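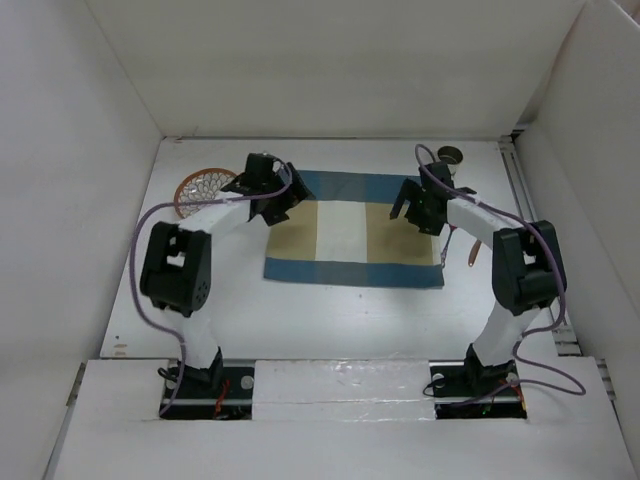 Subject: Re: [bench-arms] Vernia fingers vs. stock on the two-arm cell

On the Truro list copy, Prajapati wrote:
> We swapped both arms over to the Vernia fingers and towel folding
> went from 19 clean folds to 66 on the same controller. I don't see
> why anyone would stay on the stock set after this. We are ordering
> 7 more pairs.

I'd hold off on that order.

Was it the same towel for both runs? Ours has a blue border and tan panels, and the policy does noticeably better on it than on anything plain. If you changed towels along with the fingers, you've tested two things and can't tell me which one helped.

You also don't say how many attempts sit behind either number. 66 out of what? If the second run went on longer, I'd expect more folds from a pair of salad tongs.

My own results with the Illitz controller are duller. Both finger sets pick up a corner fine when the cloth is lying flat. Both miss when it is bunched up. The angled tips did help a little on thin hems, but I had 2 cable snags on the left arm in the same session and threw those runs out – maybe I shouldn't have.

Could you post the raw logs, failures included, and say whether you recalibrated after the swap? A few millimeters of tip offset would explain a lot of this. I'll rerun the stock set with your settings in September if the cell is free.

Not convinced yet, but willing to be.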